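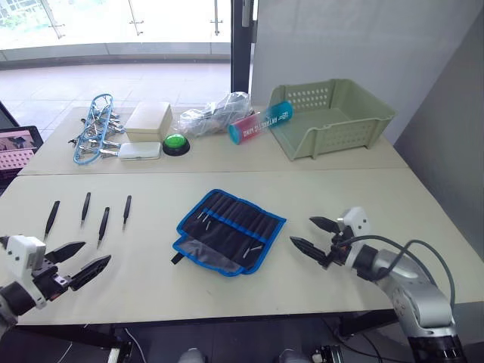 **Zarnmont 双臂操作研究组**

**1/** 本组完成了 Gitent 方法的阶段性评测，现以连续帖文形式公布方法要点、评测设置、主要结果及已知局限。研究对象为双臂机器人的桌面收纳任务：将散放的镊子逐一插入展开的布质工具卷，随后合拢工具卷。完整技术报告将于三月发布，内容以报告为准。

**2/** 任务选择说明。收纳类任务长期以刚性容器为主，目标位置固定，误差容限较宽。工具卷属于柔性容器，袋口会随布料起伏而变化，细长工具又要求末端姿态与袋口方向基本一致。这两项困难同时出现时，仅靠模仿示教轨迹的策略往往在最后一小段行程中失败。

**3/** 前期工作中，我们以内部基线策略 Alipour 进行了测试。该策略能够较稳定地完成接近和抓取，失败集中于插入阶段。项目负责人 Yasaman Yazdani 在年初的内部报告中将问题归纳为一句话：示教数据中最重要的部分，时长最短。

**4/** 对此可作如下理解。在一条完整示教中，手臂移动、等待和复位占去大部分时间步，夹爪尖端带着镊子接触袋口的过程只占很小一段。若训练时对所有时间步均匀采样，模型的大部分更新都用于学习空中移动。

**5/** Gitent 的核心做法是按接触状态对时间步重新加权。训练前先对每条示教进行离线分段，再依据分段结果调整采样概率。策略网络的结构、输入分辨率和动作空间均与 Alipour 相同，便于将差异归于数据使用方式。

**6/** 分段共设 3 类：

- 自由段：末端未与任务物体发生接触；
- 持物段：夹爪已夹持物体，物体未触及容器；
- 约束段：被夹持物体与容器或布料之间存在接触。

加权主要作用于约束段，以及进入约束段之前的一小段持物过程。

**7/** 保留“进入之前”的一小段十分必要。早期版本只提高约束段的权重，结果策略在袋口附近的修正动作有所改善，但到达袋口时的姿态反而变差。镊子倾角一旦偏离过大，后续修正难以挽回。将权重向前延伸之后，这一现象明显减轻。

**8/** 分段依据来自三个信号：夹爪开度、关节电流的变化，以及头部视角图像中物体与容器的相对位置。三个信号先分别给出判断，再由一个小型时序模型合并。人工标注仅用于训练该时序模型，未直接进入策略训练。

**9/** 关于力传感。本组设备的腕部未安装力传感器，关节电流只能作为粗略的代用量。布料接触产生的阻力很小，电流信号经常无法区分“刚刚碰到布边”和“尚未碰到”。因此约束段的起点主要由图像判断，电流信号更多用于识别卡滞。

**10/** 示教数据通过主从遥操作方式采集，由本组 Endden 数据平台统一管理。本次使用的示教共 397 条，每条包含双臂关节状态、夹爪状态、头部视角图像以及操作员填写的简短备注。各条数据在入库时即标明起始布局的类别。

**11/** 其中 39 条包含完整的恢复过程，即操作员在插入失败后将镊子退出、重新调整姿态并再次插入。这部分数据在早期整理时曾被建议剔除，理由是轨迹冗长、动作不够规整。经讨论予以保留，并在后续实验中单独考察其作用。

**12/** 桌面布局的设计原则。镊子散放于工具卷一侧，方向与间距在每次试验前重新设定。后方桌面保留若干与任务无关的物品，包括塑料架、盒子、罐体和网篮。策略不需要操作这些物品，其作用是使背景接近日常工作台的状态。

**13/** 工具卷本身也带来一定干扰。上部口袋中已插有螺丝刀，深色手柄与黑色布料在图像中对比度较低；下部为透明塑料袋，表面反光会随手臂位置变化。我们没有更换为颜色更鲜明的工具卷，因为降低视觉难度会使评测结论失去参考价值。

**14/** 镊子同样为黑色，仅尖端为银色。分段模型在训练初期倾向于依赖银色尖端来判断物体位置，尖端被夹爪或布料遮挡后，输出会出现跳变。加入时序平滑并对尖端区域作随机遮挡之后，跳变次数下降，代价是约束段起点的判断略有延迟。

**15/** 双臂分工。一侧手臂负责抓取镊子并执行插入，另一侧手臂负责压住或轻微提起工具卷的边缘，使袋口张开。分工未写入任何规则，由示教数据体现。操作员在采集前仅收到统一的任务说明，对于何时提起布边、提起多高，未作规定。

**16/** 这一安排带来了示教之间的差异。有的操作员习惯先提起布边再移动镊子，有的则在镊子到达袋口后才提起。基线策略在两种习惯之间时有摇摆，表现为辅助臂提起后又放下。Gitent 未专门处理此问题，但加权之后摇摆有所减少，原因尚待分析。

**17/** 评测由 Yabsira Tilahun 负责设计并执行。评测人员与训练人员分开，评测布局在训练结束后才生成。真机试验共 300 次，平均分配给三种配置：

- 配置甲：Alipour，均匀采样；
- 配置乙：仅提高约束段权重；
- 配置丙：完整 Gitent，权重向前延伸。

**18/** 三种配置使用同一组布局，执行次序随机打乱，评测人员在执行时不知道当前运行的是哪一种配置。每次试验开始前由评测人员按照布局卡片摆放物品，并重新铺平工具卷。布料残留的折痕无法完全消除，故同一布局下的初始状态并非严格一致。

**19/** 成功判定标准从严：桌面上全部镊子均进入工具卷的口袋，工具卷合拢，且过程中没有人工介入。镊子仅搭在袋口、插入两个口袋之间的缝隙，或在合拢时滑出，均计为失败。机器人触发保护停机，同样计为失败。

**20/** 主要结果如下。

| 配置 | 试验次数 | 成功次数 |
|---|---|---|
| 甲 | 100 | 42 |
| 乙 | 100 | 49 |
| 丙 | 100 | 61 |

配置丙仍有 39 次失败，距离可独立使用尚有明显差距，请各界在引用时一并注明。

**21/** 需要说明，配置丙的失败次数与第 11 条所述恢复示教的条数恰好相同，二者没有关联。内部审阅时曾有同事因此误读，特此提示。

**22/** 失败类型方面，配置甲最常见的情形为镊子尖端顶住袋口边缘后持续下压，直至布料起皱或夹爪中的镊子转动。配置丙中此类情形大幅减少，最常见的失败转为合拢阶段：布料翻折不到位，或在翻折时带出已经插好的镊子。

**23/** 失败重心后移符合预期，也说明约束段的定义需要扩充。目前的分段仅考虑“被夹持物体与容器之间的接触”，合拢时夹爪直接作用于布料，多数时间步被归入持物段，未得到额外权重。下一版本将为布料操作单独设定分段类别。

**24/** 恢复示教的作用。我们在训练集中去除全部恢复示教，重新训练了配置丙，并进行小规模补充试验。该模型首次插入的表现与原模型接近，但首次失败后很少退出重试，通常停留在原处反复微动。由于补充试验规模有限，此处只作定性陈述，未计入上表。

**25/** 据此，Endden 平台已修改入库规则。带有恢复过程的示教不再默认标记为低质量，改由操作员在备注中写明失败的起因，例如“袋口塌陷”“镊子在指间转动”。备注采用自由文本，暂不设固定选项，待积累一定数量后再行归类。

**26/** 权重大小的选择。权重过低时与均匀采样差别不大；权重过高时，策略在空中移动阶段出现停顿，抓取成功率也随之下降。我们在离线验证中选定权重，此后未根据真机结果再作调整。离线验证误差与真机成功率之间的对应关系较弱，这一点在报告中有单独讨论。

**27/** 关于分段误差的影响。Yazdani 对分段边界进行了人为平移测试：将约束段起点整体提前，策略表现变化较小；整体推后，表现下降较快。因此在边界难以确定时，当前实现一律取较早的位置。

**28/** 计算开销。离线分段只需对数据集执行一次，结果存入 Endden 后可重复使用。策略训练的步数与基线一致，推理阶段不运行分段模型，控制频率不受影响。对已有同类数据的团队而言，主要工作量在于为时序模型准备人工标注。

**29/** 标注规范的几点经验。标注员对“夹住”这一时刻的判断较为一致，对“触及布料”的判断分歧较大，尤其是辅助臂遮挡袋口时。现行做法是由两名标注员独立标注，取较早的边界；若两者相差过大，则交由第三人复核，并保留原始标注供查。

**30/** 已知局限：

- 仅在一种工具卷上完成评测，布料厚度与袋口宽度均未改变；
- 工具仅限镊子，没有测试更重或截面更大的工具；
- 照明条件变化有限，邻近窗户的自然光未作系统控制；
- 尚未与依靠力反馈的方法进行比较。

**31/** 其中照明一项值得补充。工作台邻近明亮的窗区，评测分布在一天中的不同时段，Tilahun 逐次记录了开始时刻。事后检查未见成功率与时段之间的明显联系，但试验安排并非为检验照明而设计，不宜据此得出策略对光照变化稳健的结论。

**32/** 有同行来信询问，能否以增加示教数量代替重新加权。现有数据不足以回答该问题。我们只能确认，在示教数量相同的前提下，调整采样方式带来了上表所示的差异。扩充数据后的对照实验已列入计划，将沿用相同的判定标准。

**33/** 另有来信询问，为何不在推理时使用分段结果，例如进入约束段后切换为低速控制。我们进行过初步尝试，分段模型在线运行时无法利用后续帧，边界判断不够稳定，速度切换反而引起镊子晃动。该方向未放弃，但不属于本次发布的范围。

**34/** 公开安排。分段模型的训练代码、标注规范和评测布局卡片将随报告一并公开。示教数据须先完成图像审查，公开时间另行通知。失败试验的记录将与成功试验同等提供，不作筛选。

**35/** 拟复现评测的团队请注意：每次试验前须将工具卷完全展开铺平，并检查口袋内有无残留的镊子；布局卡片标注的是镊子中点位置和指向，摆放时以尖端方向为准。若使用其他型号的夹爪，请在结果中注明指尖形状与最大开度。

**36/** 关于方法细节的询问，请在本帖下留言，由 Yasaman Yazdani 集中答复；涉及评测记录与布局卡片的询问，由 Yabsira Tilahun 答复。布料合拢阶段的分段标注已经开始，相关结果将在后续帖文中公布。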